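The two-arm cell, Sunday service

Cell was down for the weekend so we got a full day at it. Sun 26 September, in at opening, out well after dark. Mostly cables, gripper screws and getting the two arms to agree on where the cup is. Posting these for the people who run it on weekdays, plus whoever asked what we do in there all day. Notes are from my pad so they jump around.

Quick background if you're new: two arms, one white table, cup and stick job. Left side works the cup, right side works the stick. Tudose Automation put the cell in back in June and we've had the upkeep since. Last full service was at 1,480 run hours, this one was at 1,760. Sooner than the plan says, but the left wrist cable was bugging Lina.
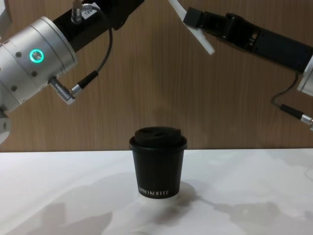

Photo: Ruxandra Pascu

Both arms over the cup, wrist cables in view. Look at the loops. Each one needs enough slack to let the wrist turn all the way without pulling on the plug, and not so much that it snags on the gripper. Lina redid the left one twice. Second time she marked the cable with a paint pen at the sleeve, so if the mark has moved when you come in, stop and call us.

Plugs are finger tight and then a bit. No pliers please!! We replaced one in June with the threads chewed up and it took all afternoon to get it out.

Lit button on the side of the left arm: leave it be unless you're hand guiding. Vasilică wants that on a sign. It will be on a sign.

Screws next. Every gripper screw out, cleaned, thread lock, back in, torqued. Start with the wrist side and work out to the fingertips. We had 5 on the right gripper that had backed off enough to turn by hand. None on the left. Don't know why, writing it down anyway. Fingertip pads wiped with alcohol and left on, they have some life in them yet.

Old cable ties all went in the bin. New ones are the soft Mutach straps, reuseable, spares in the top drawer of the Emard cabinet.

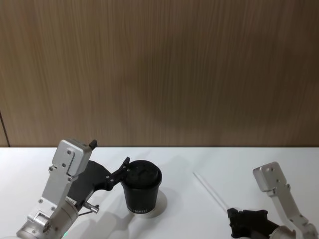 Cell 2, Allance workshop, September

Left fingertip at the rim of the lid, right gripper with the stick. This is the pose I check the alignment in. If the left tip comes in low it shoves the cup, and then the right arm is aiming at where the cup used to be. Fix the left first, always. Then reteach the right. Doing it the other way round cost me most of a morning last time.

Cup goes on the pale round spot on the table. Not near it, on it.

After reteaching we ran 10 slow cycles with a hand on the stop, then full speed while Safta watched the cables and I watched the log. One fault, right gripper reporting open when it was closed. Reseated the plug, cleared it, ran the set again from the start, no faults. Keep an eye on that one tho.

Still to do: new sleeve for the right cable (ordered), grease on the left base joint, and someone needs to back up the taught points to the shared drive becuase the only copy is on the pendant.

Service sheet is in the folder on the cabinet door, signed by Safta and me. Anything odd this week, write it on the sheet with the time and the fault code, then ring Tincuța Tudose on the service line.

V. Ene took the torque wrench home by mistake, back Monday.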